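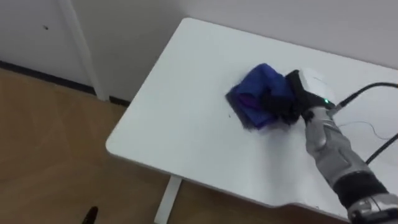 Blue cloth bunched up on the white table. Faint smudge at its lower edge, small dark speck to the left.

Search the notebook Go

April 7, 2019, entered by Vusumuzi Visser

Cloths and tabletops, continued

I still don't believe the smudge is dye. Everybody who walks past the white table says "oh, the blue's coming off" and keeps walking, and I think they say it because the cloth is blue and the table is white and that's the story that suggests itself. The mark is faint, it's next to the cloth, and that's all we have. It could be dye, or old cleaner film, or something off somebody's sleeve.

What I want out of this page is a straight answer on two things. Does the blue cloth mark the white top, yes or no. And is the Tudose spray worth keeping on the shelf, given that we have been buying it on the strength of the leaflet.

The leaflet says one pass, no residue. I have never seen a cleaner leave no residue. I have seen cleaners leave residue you can't see until the light is low.

Looked at the top from a crouch before touching anything. There is a soft unevenness across the surface that I first put down as haze. Then I moved my head and it moved too, so most of it is just how the light falls. Crossed out "haze, whole top" from my earlier note. I'm annoyed about that one because I had already complained to Trallo about it. The smudge by the cloth does not move when you move your head. So that one is a real mark, whatever it's made of.

The speck is separate and I'm treating it as separate. It came up with a fingernail. Dark, hard, a bit gritty. It is not fluff and it is not dye. My guess is floor grit carried up on something, but I threw it out before it occurred to me to put it under the glass, so a guess is what it stays.

About the purple. Part of the cloth reads purple where it turns in on itself, lower left. There are two camps in the shop. One says the purple is where the dye is failing. The other says it's just the way a deep blue looks inside a fold. Opened it out by the window and couldn't find the edge of any purple patch, then bunched it again and got a purple look in a different fold. That's a point for the second camp. I don't call it settled, because the window was the only light I tried and I was hoping for that result.

Wipe test, dry. Folded the blue cloth into a pad and rubbed one spot near the rounded corner, hard, for three minutes by the wall clock. Then the same with a plain white cloth on the spot next to it. Result: no color on the table from either. Some shine on both spots, which I take to be from rubbing and not from the cloth. The white cloth came up very slightly gray, so the table wasn't clean to begin with, in spite of the sheet on the wall saying it had been done.

Wipe test, water. Same pad, dampened at the sink and wrung out. No color I would swear to. I thought I saw a trace of blue in the wipe marks and asked for a second opinion, and the second opinion was "maybe, if you want there to be." Fair. Wrote down "none seen."

Wipe test, Tudose. Here it gets more interesting, or at least less boring. Sprayed the top as directed, blue cloth, one pass. Left a gray-blue streak at the end of the stroke, pale but there. Did it again further along and got it again. Third time, nothing. I don't like a result that shows up twice and then doesn't. Either the cloth had given up what it was going to give or I was spraying less by then, and I was probably spraying less by then, because my finger was tired and I wasn't measuring.

So I did it over with measured liquid. Poured 300 ml into the small jug, dipped the pad, wrung it the same way each time (as near as a hand can). Streak, every time, always where the stroke stops and lifts. Then the white cloth with the same liquid: streak as well. Gray, no blue in it that I could see. That's the part I'd like people to read before they throw the blue cloths out. The cleaner streaks on its own. The blue cloth may add a little color to the streak, or the streak may look bluer to me because I know which cloth made it.

To take myself out of it I had both sets of streaks blotted onto paper and the papers turned face down and shuffled. Picked them over after lunch. Got some right and some wrong. I would not put money on either side.

On the "100 percent colorfast" line that Trallo prints on the sleeve: no idea what they mean by it. Colorfast to what? Water, sweat, sunlight, cleaner? I wrote and asked. The reply repeated the line with the word "fully" added. I have written again and asked for the test sheet. We have been told since September that there is one.

Order number for these, in case anybody wants to take it up themselves, is 3864. Do it by email. On the phone they tell you whatever gets you off the phone.

Floor side note. If the Tudose streaks on a smooth matte top it's a fair bet it does something to wood too. Overspray goes off the front edge and lands on the planks, I watched it do it. I looked at the boards under the table on hands and knees and saw nothing wrong with them, but light brown wood with a grain hides a lot and I wouldn't take my looking as proof. Spray onto the cloth, not at the table. I have said this before, on this same notebook, and I can see from the spots along the skirting that it was not taken up.

Also tried the Stisus powder because it was on the shelf and has been for as long as I've been here. Made a thin paste and worked it on the original smudge only, with a fingertip and a scrap of white cloth. The smudge went. Nice, except the patch is now cleaner than what surrounds it and catches the eye more than the smudge did. The scrap picked up a gray tone. If the smudge had been mostly dye off the blue cloth I would have expected blue on the scrap, and I looked for it under the desk lamp and at the window. Gray both places. It's the best evidence I have against the dye story and it's one scrap.

I don't recommend the powder as routine. It's an abrasive whatever the tin says, and a matte top won't stay matte if we go at it every evening. Anell, who supplied the table, say "damp cloth only" in their care card. For once I have no quarrel with a care card.

Laundry. The blue cloths have been going in with everything else. The argument for dye loss would be a lot easier to have if one of them was kept back unwashed, and none was. I've now pulled a new one from the pack and put it in the flat drawer with a paper tag on it. Please don't use it. If you do use it, say so on this page and don't put it back folded as though it was never out.

Where I've got to:

Blue cloth, dry or with water: no color transfer seen on this top.
Blue cloth with Tudose: streaks. White cloth with Tudose: streaks too.
Color in the streak: can't say.
The smudge: gone, mostly gray by the look of the scrap, cause unknown.
The purple: fold and light, I think. Wants checking under the ceiling lights after dark.
The speck: grit. Gone in the trash, my fault.

Until somebody shows me otherwise I'm using water and a wrung-out cloth of any color. The Tudose can stay on the shelf till it's empty but I won't sign for another case. If you think I'm wrong about the dye, rub the far end of the table, leave my end alone, and write down what you used and how much of it. "Looked blue to me" goes in the margin.

To do: repeat the blotting with somebody else holding the papers. Leave a damp blue cloth bunched up on a clean patch overnight and see what it's like in the morning, with a white one beside it. Chase Trallo for the sheet.

Contact the notebook desk | Copyright the authors of each entry | Back to top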